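The Great Desk Clear-Out: how week one went

Well, we asked and you answered! When I put a few lines in the November newsletter asking if anyone would like to clear their desk along with me in the new year, I pictured a handful of us grumbling together over dried-up pens. Instead 64 of you signed up, and my inbox has been full of before-and-after stories ever since. I've loved every one of them.

For anyone just joining in, the plan is simple. Take everything off your desk. Everything - the lamp, the mug, the little dish of paper clips you inherited from whoever had the desk before you. Put it all on the floor or the bed or the kitchen table, wipe the desk down from corner to corner, and then leave it bare overnight. The next day you bring things back one at a time, and only when you reach for them.

That bare night is my favorite part. I walked past mine three times just to look at it. I had forgotten how pretty the grain was, because for two years I'd mostly been looking at envelopes.

Thandeka Pretorius wrote in from the Diltgate office to say that her pile on the floor came to 37 pens, and only a few of them worked (she tested them all on the back of a gas bill). She has kept four. The rest of her news is that she found the spare key to her bike lock, which she had replaced in the meantime, so now she has two locks and is very pleased about it.

Mandla Maluleke went further and did the drawers as well. I hadn't asked anybody to do the drawers! He pulled out chargers for phones he no longer owns, a birthday card he never mailed, and the manual for a Riselo printer that left the building long ago. He says the whole job took him an evening and a half, and that the half was spent reading old notebooks. I think that should be allowed. If you turn up an old notebook, sit down and read it.

Quite a few of you asked about marks on light-colored desktops, so I tried some things out on mine. Start with a soft cloth and warm water with one drop of dish soap, wiping along the grain. Pen and rubbed-on scuffs will often lift with that alone if you're patient. For stubborn ones, make a thin paste of baking soda and water, dab it on with a fingertip, rub very lightly and rinse it off with a clean damp cloth. Try it first somewhere that won't show. A real scratch is there to stay, and I've decided I don't mind that. A desk that gets used is going to pick up a line or two, and bright overhead light finds all of them anyway. Please skip the scouring pads, which leave a dull patch that looks far worse than whatever you were trying to get off.

The other big question was what to put back first. My vote goes to something that holds things up off the surface. I'm a real fan of wire stands - they take up hardly any space to look at, you can see straight through them, and dust doesn't get the chance to settle in a corner because there isn't one. Mine will have the mail I haven't answered yet, and nothing else. We'll see how long that lasts!

If you have things to pass on, the swap shelf at Lorer is open again, just inside the side entrance. Staplers, trays, folders and unused notebooks are all welcome. Please no loose batteries, and tape your scissors shut. There's already a very nice set of Kuzmenko file boxes on there that I am trying hard not to take home.

Next up is paper, which I know is the one everybody dreads. We'll go gently. Find one box or one big bag, put every loose sheet in it without reading any of them, and bring it to your nice clear desk. Sorting instructions will be in the next issue, along with more of your letters, so keep them coming. Long ones are fine. Thandeka's ran to 676 words (her own count) and I enjoyed it all the way to the end.
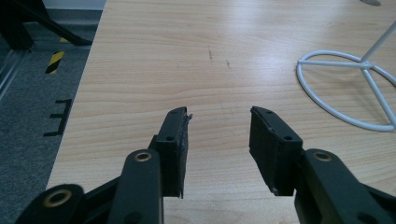
Light woodgrain, a couple of small dark marks and a white wire stand.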